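The table by the window (and what I've done about it)

Last month I promised to write something about stamps, and then the Lulstead open afternoon ate my whole week, so you're getting it now, with a bit of tidying thrown in because the two have got hopelessly tangled up.

You may remember I bought myself a proper stamping kit in the spring, mostly for the labels that go on the jam boxes and the little paper bags. Before that I'd been writing every single one by hand! We sent out 300 bags for the December fair and by the end my sevens looked like ones and my ones looked like nothing at all. So, a stamp. Best money I've spent on this whole enterprise, apart possibly from the kettle.

What I hadn't reckoned on was how much room stamping takes up. A stamp is tiny, an ink pad is tiny, and yet the minute you start there's nowhere to put your elbows. You need a flat bit for the pad, a flat bit for whatever you're stamping, somewhere for the finished ones to dry, and a scrap of something to test on first. Meanwhile everything that normally lives on a table carries on living there. Tape, a plastic tub with its lid on, a towel, a cup with a wrapper shoved in it. I'm as bad as anyone, I'll put a cup down on any surface that stays still. 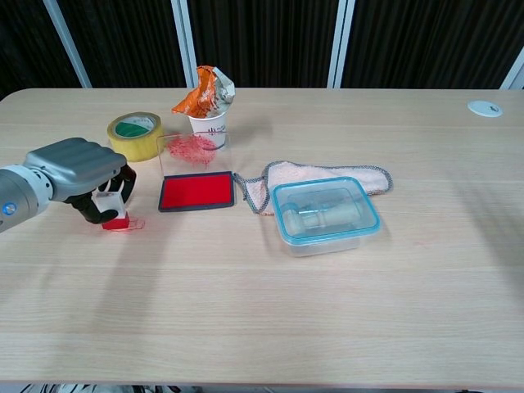
So I've been trying out a rule, which I pinched from the people at Erum when I went over to see how they do their parcels. They clear to the edges every 10 minutes. It sounds maddening, and the first morning it was, but all it means is that you stop, bin whatever's rubbish, put lids on whatever has a lid, and shove anything that isn't in use to the back. Then you carry on. I've stretched mine to whenever the kettle boils, and that seems to come to much the same thing.

A few things I've learnt about red ink while I'm here. It gets on towels and it does not come out of towels, so pick one you don't love and keep it as the stamping towel for ever. It's perfectly happy on paper and card. On anything smooth and shiny, plastic especially, mine goes on blotchy and then sits there waiting for your sleeve. I did a batch of 42 tub lids for Medve before I worked that out and had to wipe the lot and use stickers instead (sorry again, Medve, they did look nice in the end).

Also, press straight down and lift straight up. I used to rock the stamp from side to side to be on the safe side and got a lovely fuzzy double edge on everything.

If you'd like to have a go yourself, I'm taking the kit along to Predeck next month and there'll be 7 places at the big table, with plain bags and tags to practise on. Bring an old towel, wear something dark, and come with your sleeves already rolled up. I'll do the tea. Just reply to this and tell me whether you'd prefer the morning or the afternoon, and if you've got a spare ink pad in any colour other than red, please do bring it with you!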